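Re: [lasmont-walkers] Minibus to Vasberg
May 1, 2019

> Can someone confirm the fare for the September trip? The old notice said 17 each, and I don't know if that includes the stop at Mudaden.
> Also, is there still room for 2 more?

The fare is still 17 and it covers Mudaden both ways. Hire of the bus came to 219, so please don't pay on the day – the firm wants it all beforehand.

Yes, there is room for two. Reply to me off list with a phone number.

Boots, a waterproof and your own lunch, please. The café at Vasberg has shut. 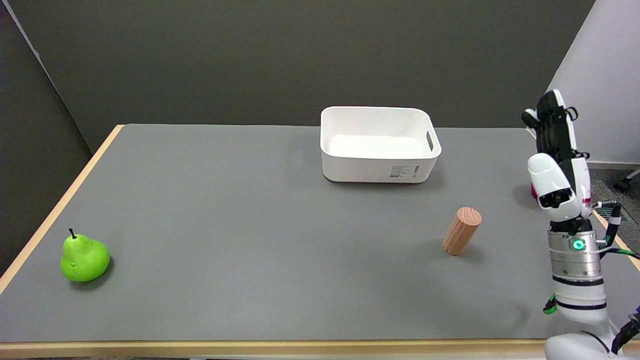 The return bus leaves from the lower car park, same as last year.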